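Print this page | E-mail this page
Home > Courses > Projects > Reports

Does teleoperation save time? A report on teaching an arm to wipe the inside of a housing

Ro-un Baek and Tahsin Weerakoon
Advisor: Severyn Demchenko
Submitted 10/13/24

1. What we set out to do

The assignment was to pick a task a person can do without thinking and find out what it costs to teach it to a robot arm by demonstration. We picked wiping. Barnville Repair takes in used Prundura machines, strips them, cleans the plastic housings and sends them out again. The cleaning is dull work and the shop would like to be rid of it. Riku Nakajima, who runs the bench there, let us have a corner and one housing to practice on.

The articles we read before starting all said roughly the same thing: collect demonstrations, train a policy, and the robot picks up the skill. We went in doubting that, and we still do. Most of those articles used a flat table with blocks on it. We wanted to know what happens inside a box.

2. Two ways of showing the task

We tried two methods with the same arm and the same gripper.

Hand guiding. One of us held the arm behind the gripper and pushed it through the wiping motion while the joints were slack. This feels natural for the first few minutes. The problem is that your own forearm has to go into the housing along with the robot, and there isn't room for both. You end up moving the arm in ways it would never need to move by itself, just to get your elbow out of the opening. All of that gets recorded.

Remote control. The operator sat at a desk with a Jinadari hand controller and watched the wrist camera on a monitor. Your body is out of the way, which is good. You also can't feel anything, which is bad. Pressing a cloth against a curved wall is mostly a matter of feel, and the camera gives you no idea how hard you are pressing.

3. What we collected

We recorded 581 demonstrations over the whole project, hand guiding and remote control together. That number sounds better than it is. A large share had to be thrown out for dropped cloths, stalls against the wall, or the operator getting lost. We did not keep good notes in the first week on why each one was dropped, so we can't give a proper breakdown. That was our mistake and the next group should fix it first.

Each operator did 40 practice runs by remote control before recording. Radomir Golob, who joined as our third operator in February, thought this was too many. After his first recorded session he asked for more.

4. Problems with the view

The wrist camera was the part we argued over most. It moves with the gripper, so when you turn the wrist everything on the monitor turns too, and it is easy to forget which way is up. Glossy plastic makes this worse. A highlight on the wall slides around as the camera moves, and two of us steered toward a reflection at least once thinking it was an edge.

Loose wiring is the other trouble. An operator watching the dirt is not watching the cables, and the left finger has to work close to them. We told everyone to come in from the right and keep the left finger still until the right one was in place. It helped some people more than others.

The smudges are faint from the working position. Glare on the right side of the back wall is far easier to see than the gray specks between the fingers, and a training program has no reason to know which of the two matters.

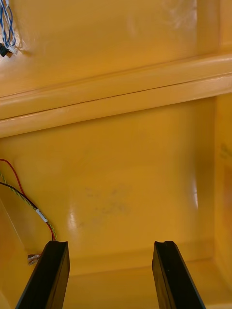
5. Results

We trained on the remote control recordings alone, then on both sets together. For each version we ran 8 trials from the same start position. Neither version finished the full wipe without a person stepping in. The mixed version reached the back wall more often, but it also copied the odd elbow-avoiding path from the hand guiding, including a long detour with nothing in the way. It had learned exactly what we showed it.

We are not going to report a success rate from so few trials.

6. What we would tell the shop

A person with a rag is faster at present, and we told Riku so. He wasn't surprised. If Barnville wants to continue, we suggest clipping the wiring back before any session, a second fixed camera outside the opening, and some kind of force reading on the monitor. We asked about borrowing a force sensor from the Hamada lab and were still waiting for an answer when this report was due.

We would also drop hand guiding for this housing. It may be fine for open work. Professor Demchenko disagrees with us here and thinks a longer tool between the hand and the gripper would solve the elbow problem. We didn't test that.

Back to Reports | Next report | Print this page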